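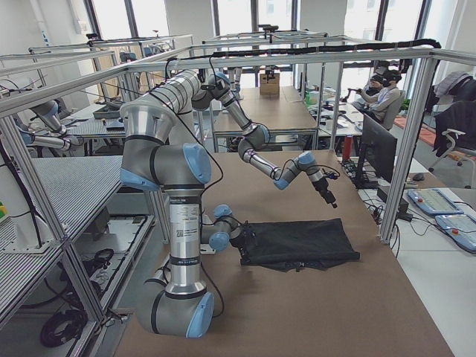 Black garment on a plain brown top.

Folding black T-shirts so they stay nice

I have been promising this page since July, when Gaurav Sachdeva wrote in to ask why his black shirts always came out of the drawer looking as though he'd slept in them, while his white ones were fine. Well, Gaurav, your white ones are probably every bit as creased! Black just shows it more, along with lint, cat hair, deodorant, and whatever was on the counter before you put the shirt down. I own far more black T-shirts than any grown person needs, so I've had a lot of practice, and what follows is how I go about it these days.

Start with the surface. I like a flat matte top in some middling color, brown or tan, because a black shirt on a dark bedspread is very hard to see properly and you end up guessing where the sleeves are. A bed is too soft anyway. If your table is glossy or a bit rough, roll out a length of brown kraft paper and fold on that. It shows up every speck of fluff, and when it gets grubby you tear it off and pull out some more. I buy the big roll and it lasts me ages (the grandchildren draw on the leftovers).

Give yourself more room than you think. You want to be able to spread the shirt right out with the sleeves open and still have somewhere to set it when it's folded.

Now the shirt itself. Take it out of the dryer while it is still a touch warm, give it one good snap by the shoulders, and lay it face down. Smooth from the middle out toward the side seams with the flat of your hand. Don't pull at the hem to straighten it, or it'll go wavy on you. Bring one side in toward the center, lay the sleeve back on itself, then do the same with the other side. Check that the two edges run straight down before you go any further, because a crooked side at this point turns into a bulge at the bottom corner later on.

Then bring the hem up toward the collar and stop just short of it.
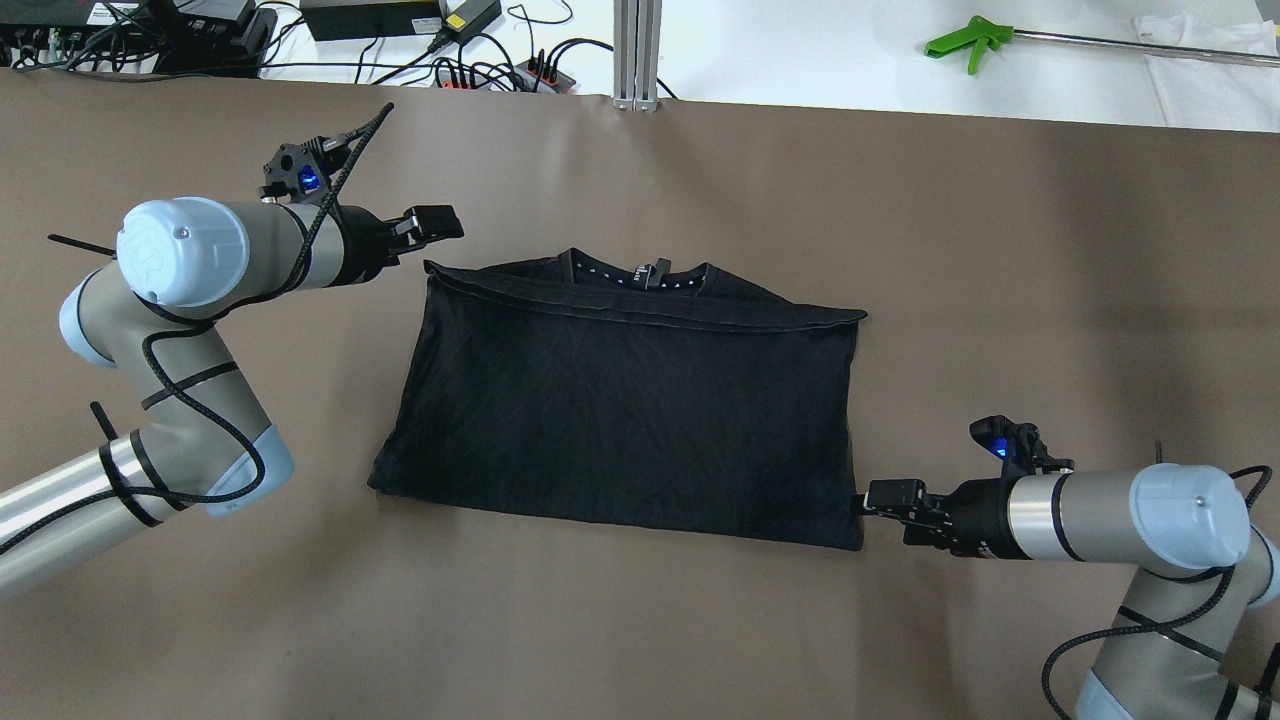

I always leave the neck end showing, with the tag at the back where I can get at it. With a pile of black shirts that all look the same from the side, the neckband is the only way I can tell my good ones from the gardening ones. If a bottom corner has bunched, and one nearly always does, pinch the side edge lightly and ease it outward, then run your palm down over the wrinkles. Do that before you put it away. Once there are other shirts on top, the crease sets and you'll be getting the iron out.

Speaking of which, if you do iron black cotton, turn it inside out first and use a medium setting. I ruined a lovely one years ago by going straight over the front and it had a shiny patch ever after.

For storage, I stand mine on end in the drawer like files, neck side up. Vivek Kanaujia, who has written to me before about sock drawers, prefers them flat in a cardboard box on the closet shelf, and I'll admit his way is kinder to heavier shirts - only don't stack them so high that the bottom ones get squashed. If the box has been out in the garage, wipe it down inside, as cardboard dust is dreadful on black fabric.

A lint roller goes over the folded shirt last, one pass on each side. Doing it before you fold is a waste of a good sheet, in my experience, but my sister swears by it and her shirts look very nice too.

Next time I'll get to long sleeves and hoodies, which need a bit more patience and a bigger table.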